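Two weeks with the Clerketti arm

16/02/2020

I've had the Clerketti on loan from the Tustthorpe shop since the start of the month. It comes with the gripper, a small wrist camera and a printed manual of 76 pages, most of which I skipped. Setting up took me an evening.

I wanted to see how it copes with soft things, so I've been trying it on shoes and laces. Hard plastic blocks are no test at this price. 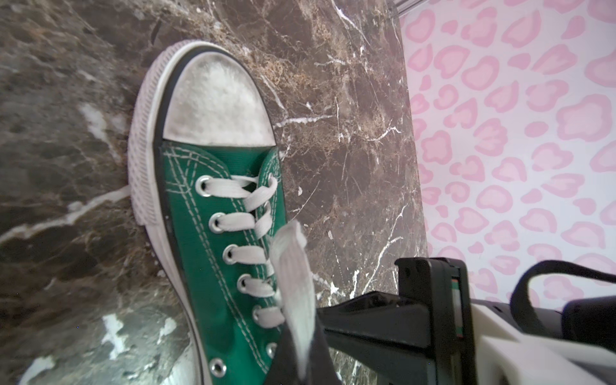 The fingers close gently enough for canvas, and the force setting is easy to find in the menu. Laces are harder. It needs a slow approach and I had to lower the speed each time I restarted, as it doesn't remember.

Rania Tazi at the shop says an update will fix that. The kit costs £500 and a spare pair of fingers is extra. I'd pay it, but I'd wait for the update first.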